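Section 4: Setting up the Rultik 2 for a live set

Read Section 3 (Power and Grounding) first. The steps below assume that the mixer is on a level surface and that nothing is plugged into it yet.

4.1 Before you connect anything

1. Turn all channel faders and the main fader fully down.
2. Set every gain knob to its lowest position.
3. Check that the phantom power switch on the rear panel is OFF.
4. Turn off the powered speakers, or the amplifier if you use passive speakers.

CAUTION: Do not connect or disconnect microphones while phantom power is on. The pop can damage speakers and hearing.

4.2 Connecting vocals and instruments

1. Plug the lead vocal microphone into channel 1 with an XLR cable. Push until the latch clicks.
2. Plug backing vocals into the next free XLR channels.
3. Plug an acoustic guitar with a pickup into either of the channels marked HI-Z, using a standard 1/4-inch cable. Keep this cable as short as the stage allows.
4. Plug keyboards into the stereo pair. For a mono keyboard, use the left jack only.
5. Connect the main outputs to the front speakers and AUX A to the floor monitor.

Note: Passive electric basses need a DI box. The HI-Z inputs will pass the signal, but the low end will sound thin.
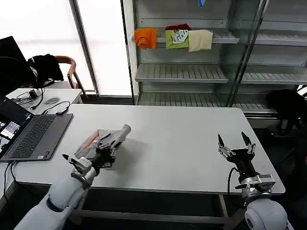

Mokent Audio, Product Support Department, Suvdale

4.3 Setting input levels

Work on one channel at a time, with the other performers silent.

1. Turn on the mixer, then the speakers. Always use this order.
2. Ask the singer to sing the loudest part of the set, at the distance they will use on stage.
3. Turn up the gain until the green light stays on and the yellow light flickers on the loudest notes.
4. If the red light comes on at all, turn the gain back until it stays off.
5. Press the LOW CUT button on all vocal channels. Leave it out for keyboards and bass.
6. Raise the channel fader to the 0 mark, then bring up the main fader slowly.

Repeat for each channel. When the whole band plays together, the main meter should sit well below red. If it does not, lower the main fader and leave the gains alone.

4.4 Floor monitors

1. Place the monitor in front of the singer, facing the back of the microphone.
2. Turn up AUX A on the vocal channel until the singer can hear clearly.
3. Add other instruments only if the performer asks for them.

If you hear ringing, turn AUX A down at once. Move the monitor or the microphone before you try again. See 6.2 for using the monitor equalizer.

4.5 Saving the set-up

Hold SCENE for 2 seconds and choose an empty slot. The mixer stores up to 42 scenes. Fader and gain positions are not stored, so write them on the channel sheet at the back of this manual.

Owners of the older Miranda mixer can load their scene files from a USB drive. Monitor equalizer settings do not carry over and must be entered again.

CAUTION: Do not turn off the mixer while the SCENE light is blinking.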